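About Bandska

Can a machine do the chores yet?
Some of them. Slowly. With a person standing nearby holding a towel.

Bandska is a small company that builds and tests arms for homes and small workshops. We started in July, in two rooms above a shop that sells bathroom tile, with one arm called Treda and a list of chores our families said they would happily give up. The list had 629 entries. We took out the duplicates (people feel strongly about fitted sheets) and the ones that were really complaints about a spouse, and got to work on what was left.

What we do
We try chores. A customer sends us a job, we set it up on our floor, and we run it until we can say something useful about it. If Treda can do it, we quote a price. If it can't, we write a short report saying so and charge a good deal less. We send out a lot of short reports.

Where things stand
As of 15th March, 17 chores are on what we call the Go list. Treda will move fruit, sort clean socks by color if the colors are not navy and black, put parts in a bin, and wipe a flat counter that already looks fairly clean. Loading a dishwasher is on the Maybe list, where it has been since we opened. Folding a shirt takes Treda the better part of a coffee break, and the shirt comes out looking like it was folded by someone who had been told about shirts.

Shop-floor work goes better. Shops are tidy about where things live, and they don't own cats. Our longest-running customer, Antunes, makes cabinet hinges and has had 2 of our arms feeding trays to a packing bench since fall. They still keep a stool there for a person. We think that is wise of them.

The hand
Most of our time goes into the fingers. Hard ones are strong and bruise everything. Soft ones are kind to produce and hopeless with a screwdriver. The current pair is the soft kind - pale green, notched along the edges, with round holes along them - and we are on version 3 of the mounting bracket, which we would rather not discuss.

Visits
Skeson Building, upstairs, buzzer on the left. Bring a chore. Please don't bring a fitted sheet.
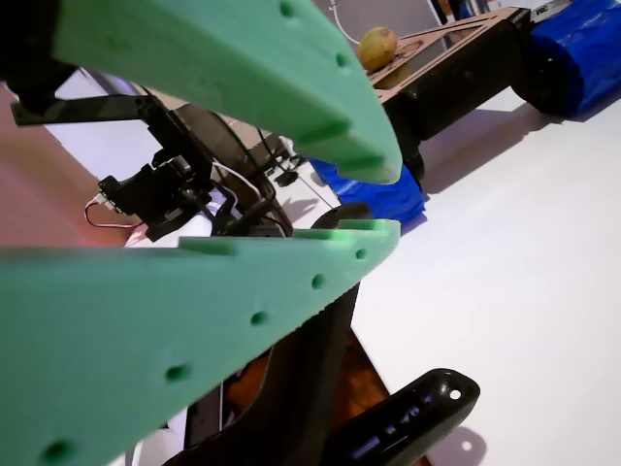
Antunes would like it added that the arms are fine on trays but sulk at anything in shrink wrap, that the stool gets sat on most afternoons, and that the day one of these things can clear a jam by itself they will buy four more and stop calling us at lunch.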